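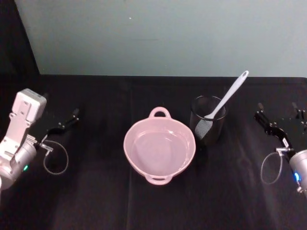
4. What happened at the doors

4.1 The two venues

I ran the door study at two places, and they could hardly be less alike. Oltine holds 700 standing, with a long thin entrance corridor that everyone has to shuffle down in single file. Cisach holds 300, and you walk more or less straight off the pavement into the bar (on busy nights you walk straight into somebody's back). Both put on a lot of heavy touring bills in spring, mostly three-band packages where the first act goes on horribly early. I picked April because both bookers told me it was their loudest month, and having stood through it, I believe them.

The question I wanted to answer in this part of the project was a small one. If you give free foam earplugs to people coming into a metal show, does it matter how you give them? Section 3 dealt with what people told us they would do, in the online survey. They said they'd take the plugs and wear them, nearly all of them, and I was pretty sure they were being kind to us. So this section is about watching.

4.2 Three ways of handing them over

We tried three set-ups. In the first, which I'll call "asked", a member of our team stood just past the ticket scan and said "Earplugs?" to each person. In the second, "open", the plugs were left out for people to help themselves, with a small card saying they were free. In the third, "on request", they were kept behind the bar with a sign up, and you had to speak to someone to get a pair. Each set-up was used at each venue, and we swapped them between bills so that no one headliner's crowd got the same treatment twice.

Weidong Jiang did most of the asking at Oltine. I did most of it at Cisach, and I should own up that I'm not neutral: I've had ringing in my left ear since my twenties and I probably looked more pleading than I meant to. Kaiwen Fang watched some of my shifts to see whether I was pushing too hard. Her notes say I smiled too much and stood too close to the door, so from then on I stood further back and tried to look bored.

For the open set-up we needed something to put the plugs in, and we didn't want it to look like a charity collection or a medical stall. Any household bowl will do. A round, fairly deep plastic one with two loop handles, like the pale pink bowl in Figure 3, suits a shared table well enough, and I'd say the only real rule is to keep it shallow enough that people can reach the bottom without feeling silly. Small wrapped pairs worked far better than loose ones, which people (quite sensibly) didn't fancy touching after a stranger had rummaged through them.

4.3 What people did

Asking won at both venues, and it wasn't close. People who would have walked past a table without a glance took a pair when someone spoke to them, often saying "oh, go on then" as if they'd been offered a biscuit. The open set-up came second. On request came a very poor third, and on one night at Cisach the bar staff told me the sign had mainly been read as an advert for something you had to pay for.

What I hadn't expected was the corridor. At Oltine the open table did much better than it did at Cisach, and I think the queue explains most of that. If you're stuck in a slow line with nothing to look at, you read the card. You see the person in front take a pair, and then you're level with the table and it feels normal to take one too. At Cisach people came through the door in clumps, already talking, already looking for the bar, and the table might as well have been a coat stand.

Taking isn't wearing, of course! That's where it gets messier. We couldn't check ears in the dark without being creepy, so we relied on short chats as people left, and we got 80 of those that were full enough to use. I wouldn't hang much on them. People leaving a loud show are tired, cheerful and in a hurry for a train, and quite a few answered a different question from the one I'd put. Still, a pattern kept coming up. Those who'd worn plugs had mostly put them in during the changeover before the headliner, and had left them in their pocket for the supports. Several said they wanted to hear the first band "properly", which made me wince a bit, as the first band at Cisach was usually the loudest thing on the bill in that tiny room.

4.4 The staff side

I'd planned to leave staff out of this section, but Maureen Hartley, who ran the floor at Oltine for the whole run, talked me round. Her view was that a scheme lives or dies on whether it slows the door. She let us stand past the scan on the first night only on trial, and made it clear that if the line backed up to the street we'd be packing up. It never did, as far as either of us could tell. She was much less keen on the on-request version, which put one more job on a bar team already pouring as fast as they could.

Ardalan Tehrani, who books Cisach, raised something I'd missed completely. Some touring crews bring their own plugs to sell on the merch table, and a free supply three steps away can cause bad feeling. It happened once in our run. We moved to the other side of the room and it blew over, but anyone copying this should ring the tour manager first. I'd have saved myself a rather frosty load-out.

4.5 Things I'd do differently

I'd want a bigger room in the mix. Bickerstaff and Skornomham, the two larger halls I approached, both said no in the end, so I can't tell you what happens when several doors open at once. I'd also log the support acts properly. My notes for the early sets are thin, partly because I was still on the door when they were playing, and Rozália Balogh had to piece the running times together from stage sheets afterwards.

The running times, with the set-up used on each bill, are in the appendix, which was last corrected on 02/09/2025. Section 5 goes on to the sound level readings and how they line up with when people said they'd put their plugs in.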